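4. Handover Practice and the Use of Shared Records

4.1 Setting

The study was carried out at the Hestatthorpe distribution site, which receives, stores, and ships sterile goods and instrument sets for hospitals and training centers. The site works in two shifts. Each shift has its own receiving, picking, and dispatch teams, and the teams meet only at the change of shift. Before the study period, work instructions were kept in binders at the supervisors' desks and were revised once a year, in September. Changes made between revisions were passed on by word of mouth or by notes fixed to the workstation.

The site had already taken part in a company-wide improvement program. Under that program, every proposed change to a work instruction required a form, a cost estimate, and a place on the agenda of a monthly meeting. Supervisors reported that small changes were often put into practice without the form, and that the binders therefore described a process no longer in use. The present study asked whether a lighter method of recording changes would bring the written instructions closer to the work being done.

4.2 Method

Wikis were set up for four work areas: receiving, put-away, picking, and returns. Any employee assigned to an area could edit its pages. No approval was required before an edit appeared, but each page had an owner who was expected to read new edits within 2 working days. Pages covering the handling of controlled goods were excluded and remained under the existing document control procedure.

The product groups covered by the pages differed in value, fragility, and return rate. Surgical instruments and practice materials (Figure 6) were handled under the returns pages as well as the picking pages, and these pages received the largest share of edits during the study.

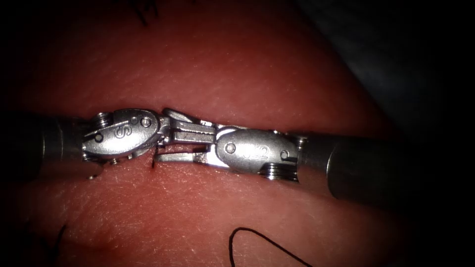
Figure 6. Robotic surgical instruments above an incision in a practice tissue pad. Photo credit: Holzer.

Edits were sorted into two classes. The first class, corrections, included any change that brought the text into line with existing practice. The second class, proposals, included any change that described a practice not yet in use. Sorting was done by the page owner and checked by the research team against direct observation on the floor. Where the two disagreed, the observation was taken as final.

A second site, Plundska, served as the comparison. It kept the binder system and the monthly meeting throughout. The two sites use the same warehouse software and ship to a similar mix of customers, although Plundska handles a smaller volume of returns.

4.3 Results

Over 40 pages were in regular use at Hestatthorpe by the end of the study. Of all edits made, 75 percent were corrections. Most were short, and many concerned a single step, such as the order in which labels were scanned or the location of empty totes. Proposals were less common and were usually made by employees who had already entered several corrections.

Page owners did not always meet the review target. Delays were longest in put-away, where one owner was responsible for both shifts. In that area, employees on the later shift continued to use paper notes, and some of these notes conflicted with the page. When a second owner was named, the notes were removed and their content was added to the page.

At Plundska, requests to change a work instruction stayed at the level recorded before the study. Supervisors there described the same gap between binder and practice that had been reported at Hestatthorpe.

4.4 Limits of the findings

The study did not measure picking errors or labor cost directly, and no claim is made about either. The comparison site was chosen for its similar software and customers and was not assigned at random. Employees at Hestatthorpe also knew that their edits would be read by the research team, and this may have raised the number of corrections entered in the early weeks.

Last updated: September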